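Countertop sealing: revised interval for marble

Members who fitted marble in the past year have asked how often it needs sealing. The old guidance gave one interval for all stone. Marble is softer and more porous than most granite and should be handled separately.

Test before sealing. Place a teaspoon of water on a clean, dry section and leave it for 25 minutes. If the stone darkens underneath, the sealer has worn out. Repeat near the sink and beside the stove, where wear is fastest. A surface that passes at both points can be left for another 6 months.

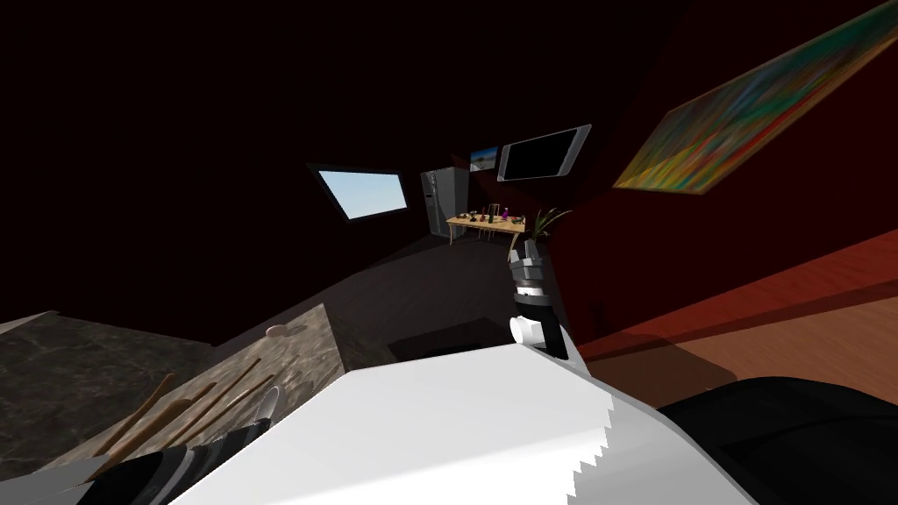 Wooden utensils on veined marble.

Sealer slows staining. It does not prevent etching, the dull mark left when acid reacts with the calcite. Lemon juice, vinegar and most descalers will etch a sealed top as readily as a bare one. Light etching on a honed finish can be rubbed down with marble polishing powder. On a polished finish, deeper marks need a stone shop.

For oil stains, mix baking soda and water to a thick paste, cover the spot, tape plastic film over it and leave overnight. Two or three rounds are normal.

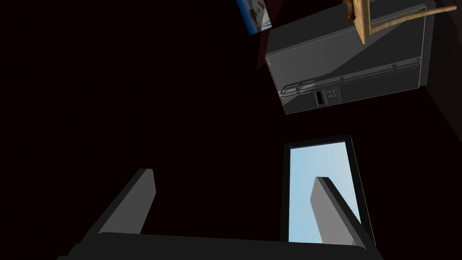 Corinne Castellanos

Apply sealer with the window open and burners off. Wipe on a thin coat, wait the time given on the can, then buff off all residue with a dry cotton cloth. Residue left to cure turns hazy and has to be softened with fresh sealer before it will lift.

The Stesthorpe workshop repeats in April. Questions on engineered stone go to Felista Shemweta.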